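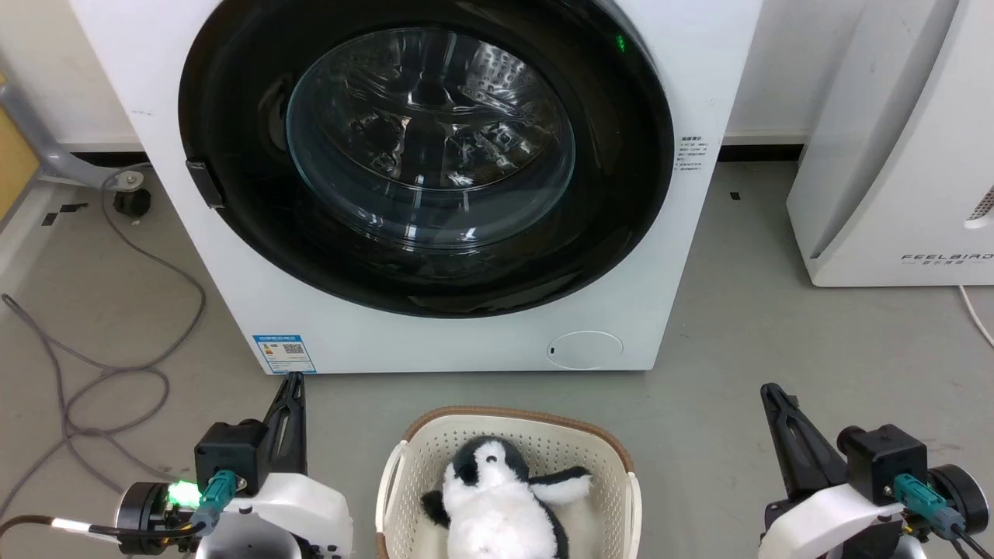 Barklow Amateur Boxing Club
Progress report on the junior and women's program

Prepared for the Stistberg Community Sport Fund
Jul 25, 2018

Where we are up to

We're past the halfway mark of the grant and I'm thrilled with how it's going. When we applied, the Barklow club had a good ring, a handful of loyal senior boxers and hardly anyone under eighteen coming through the door. Now there are 28 juniors on the books, and on a busy evening you have to wait your turn for the heavy bags. That is a lovely problem to have (although we do want to fix it, see the equipment section).

The grant covers coaching hours, gear, medical checks and entry costs. Spending is tracking close to the budget we sent you, except for travel, which has gone over for reasons set out further down.

Coaching

Nhung Huỳnh has been running the junior sessions since the start of the program and she has been a wonderful choice. She boxed as a flyweight for years and she teaches footwork first, then more footwork. For the opening weeks the kids didn't throw a punch at anything but air. A few of the parents wondered when the boxing would begin! By the time the gloves came out, though, the new starters were moving in and out of range better than some of our seniors, and the seniors have noticed. Two of them now turn up early to join in the rope work.

The women's class began as a fitness class with a bit of pad work at the end. It has turned into something closer to a proper boxing class because that's what the women asked for. Sparring is optional and light, with headguards and a coach in the ring at all times. We've kept one session a week as fitness only, for those who want the sweat without the bruises.

We had hoped to put a second coach through the entry-level coaching course by now. Our first candidate moved away for work. We have another keen person lined up and the course runs again in August, so I expect to report a pass in the final report.

Competition

Our first away trip was to the novice tournament at Hakance. We took a small team and every one of them was having a first bout. We came home with 2 wins, some very close losses and one bout stopped early by the referee, quite rightly, when our boy took a standing count and wasn't defending himself well. He was checked by the ringside doctor, cleared to travel, and sat out the full rest period before he sparred again. He's back training and in good spirits.

What pleased me most was how our boxers behaved between the bells. They listened in the corner. They touched gloves and meant it. One of our girls lost on a split decision to a much more experienced boxer from the Khúc gym, and the two of them have been swapping training tips ever since. Khúc have now invited us over for a shared sparring day, which we'd love to do once the winter colds have cleared up.

The Hakance trip is where the travel budget went over. We had planned on private cars but ended up hiring a minibus so that the team could travel together with a first aider on board. I'd make the same choice again. We've covered the difference out of the club's own raffle money, so there's no request for extra funds.

Equipment

The new headguards and training gloves are in use and holding up well. We bought fewer large sizes than planned and more small ones, once we saw who was signing up. The old canvas on the ring has been replaced and the ropes re-tensioned, and the difference underfoot is huge - the dead spot near the blue corner is finally gone.

Still to buy are two heavy bags and a bracket to hang them from. The wall on the street side is old brick (the hall dates from 1906) and we've been told to get it looked at before we hang any real weight on it. A builder is booked. If the wall won't take the load, we'll go for free-standing frames, which cost a little more but can be kept within the equipment line.

Hand wraps, mouthguards and towels are small items, but they get used up or worn out faster than I'd allowed for. I'd budget more for them another time.

Safety and welfare

Every boxer who spars has had a medical and carries an up-to-date record book. All coaches and regular helpers hold their working with children checks. We've had no serious injuries in training. The minor ones were a sprained thumb, a few nosebleeds and a rolled ankle from skipping, all written up in the club's injury book.

We've also changed our approach to weight. No junior is asked to cut weight for a bout. If they come in over, we look for a match at the next weight up or we wait for the next tournament. Nhung talked this through with the families at the start and it has taken a lot of worry out of weigh-in mornings.

What hasn't gone so well

The school holiday clinic drew fewer kids than we'd hoped. It clashed with a football carnival and we didn't get the flyers out soon enough. The ones who came had a great time and several have since joined, but we'll choose the dates with more care next time.

Keeping the older teenagers is hard too. Some have part-time jobs now and can't make the early session. We're trialling a later one that runs straight after the women's class, with the under-sixteens still in the early slot. It's too soon to say if it will stick.

Plans for the next period

Finish the heavy bag work once the builder has reported.

Put our new assistant through the coaching course.

Hold the shared sparring day with Khúc.

Run a home show in the Barklow hall, our first in a very long time. We're aiming for 15 bouts, mostly novices, with officials supplied by the state association. The ring is ready, the boxers are beside themselves, and we'd be so pleased if someone from the Fund could come along and hand out the trophies.

Receipts and the spending table are attached separately. Please get in touch if you'd like any figure broken down further or if you want to drop in on a session - the early junior one is the best to watch.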